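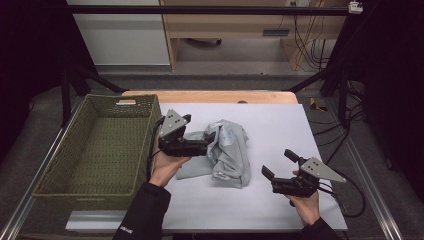

Folding printed shirts for the linen closet at Beltville

Posted by Lech Krajewska

I am responsible for the clothing room at a residence in Beltville, where residents' shirts are folded on a table and placed in baskets by floor. Many of these shirts have a print on the front. After storage through August, several prints had stuck to themselves along the fold. Is there a recommended method of folding that protects the print and still fits a shelf 34 centimeters deep?

Carter Beaudoin
Printed garments should be folded with the print facing outward and left flat. Please proceed as follows. Lay the shirt face down on a smooth surface and draw the hem straight. Fold each side toward the center of the back, lay the sleeves flat along the body, and bring the hem up to the collar in a single fold. A finished width of 20 centimeters is suitable for most adult sizes and will leave room on your shelf. Shirts should be completely cool before they are folded. Stacks should be kept low, as weight contributes to sticking.

Prints that have already stuck should be separated slowly by hand. Do not apply an iron directly to them.

Strazds
We roll ours. No complaints to date.

Lech Krajewska
Thank you both. The outward fold will be adopted for the upper floors first. Rolled shirts do not stay in place on our shelves.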